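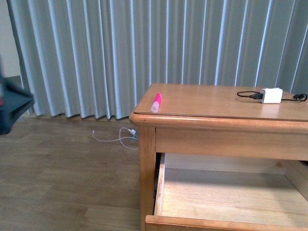

Issue 59

The Bedside Drawer

Dinesh Mridha got to the flat in Grimton on Sunday with one cardboard box and a key that didn't want to turn. His uncle had rented the place for most of his working life. The landlord wanted it back by the end of November.

He did the kitchen first, then the hall cupboard, and left the bedroom until the light was going. There wasn't much in it now. The bed had gone to a cousin. The grey curtain still hung in its pleats, nearly to the floor, and a white cable lay in loops on the boards at the bottom of it. The nightstand was the last thing to sort out.

Alaric Marchetti rang while he was standing there.

"Have you found it?"

"Found what?"

"The receipt from Bianchini. He told me he'd kept it. I lent him 1130 for that piano and he paid me back 1000, and he always said the rest was written down."

"I've only just come in here," said Dinesh.

"Try by the bed. He kept everything by the bed."

Dinesh put the phone on the windowsill with the speaker on and knelt down. The drawer stuck, as it had when he was a boy and had been sent to fetch the old man's glasses. He pulled one side and then the other. 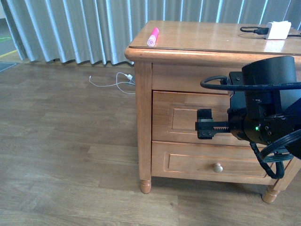 What Was Kept

Under the bus passes and a Maltov calendar he found an envelope. It had Alaric's name on it in capitals. Inside were some banknotes folded in half, and the Bianchini receipt, with one line marked in pink.

"Well?" said the phone.

"It's here. The money's here too."

Alaric didn't answer for a bit. Dinesh could hear a kettle at the other end.

"I didn't want the money," Alaric said. "I wanted to know if he'd remembered."

"He highlighted it."

"Did he? What colour?"

"Pink."

"He would." The kettle clicked off. "What's happening to the nightstand?"

"You can have it if you come before 5. I can't get it down the stairs on my own."

"I'll bring the van," said Alaric.

Dinesh put the envelope in his coat, pushed the drawer shut and went to see if there was any milk left.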